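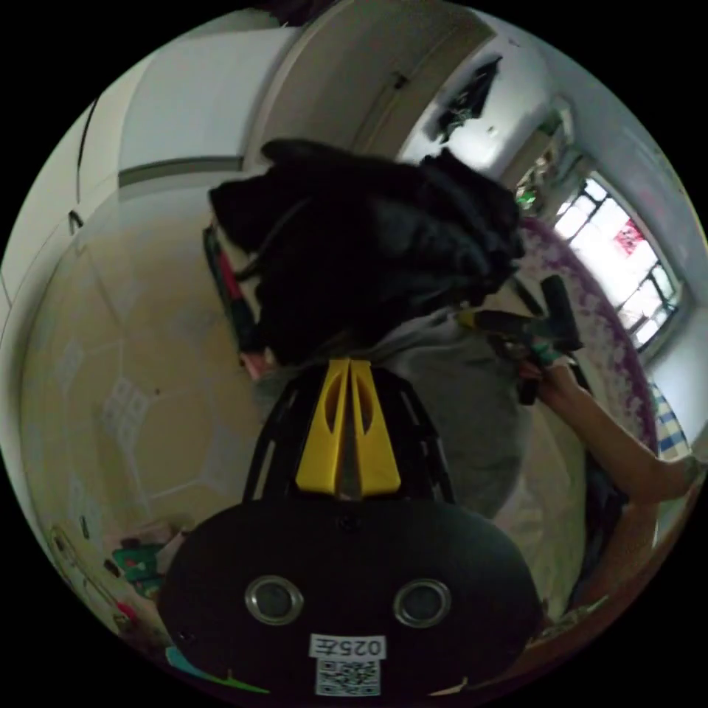
Which firmware does the Flernance hand-held gripper need before it can be paired as one of a left and right set?
Build 198 or later on both units, with the same build on each. Mixed builds will pair, but the clocks drift apart during long recordings.

Ticket 1926
Product: Flernance hand-held gripper, two-unit kit
Reported by: Anjani Pattinasarany, Zidberg
Handled by: Distley support desk
Status: Closed, workaround in place, fix pending

Problem as reported
Left unit drops out of the paired session. The status page on the Babaei logging app shows both units connected, then the left one goes gray and its recording stops. The right unit keeps going. Powering the left unit off and on brings it back, but the session has to be restarted and the earlier part is saved as a separate file. First seen in March after the kit was updated.

09:10 Support
Please send the build number from each unit (Settings, Device, Build) and the session log from the app. Also confirm whether the dropout happens with the left unit recording alone.

09:45 A. Pattinasarany
Both units are on 198. Log attached. The left unit alone ran for 40 minutes without a fault. With both running, it stopped after 17 minutes. Same result on the second try, within a few seconds.

10:20 Support
The log shows a sync timeout on the left unit, followed by a failed rejoin. Battery and storage readings are normal up to that point. Two things to check:
1. Open Pairing and see which unit is listed as host.
2. Check whether Power Save is on for either unit.

10:35 A. Pattinasarany
Host is the right unit. Power Save is off on the right and on for the left. I did not set it. It may have come back on with the update.

10:50 Support
That matches the log. Build 198 resets Power Save to its default on any unit that is not the host. With it on, the radio sleeps between sync messages and can miss enough of them to be dropped. Turn it off on the left unit, restart both, then pair again from the app. Do not use Quick Rejoin for this – it loads the old settings.

13:15 A. Pattinasarany
Done. Full 40 minute session completed with both units, one file each, no gaps. Finger opening values look right on both sides. Does the fin-shaped finger need to be calibrated again after the restart?

13:30 Support
No. Finger calibration is stored on the unit and is kept through a restart. Run it again only after changing a finger or loosening its mount.

13:40 A. Pattinasarany
Understood. One request: the app should show a warning when Power Save is on during a paired session. The green "connected" mark was misleading.

14:05 Support
Passed to the app team and linked to this ticket. The reset itself is logged as a firmware fault. Until the next build is out, check Power Save after every update or factory reset. Closing with the workaround; reply here to reopen.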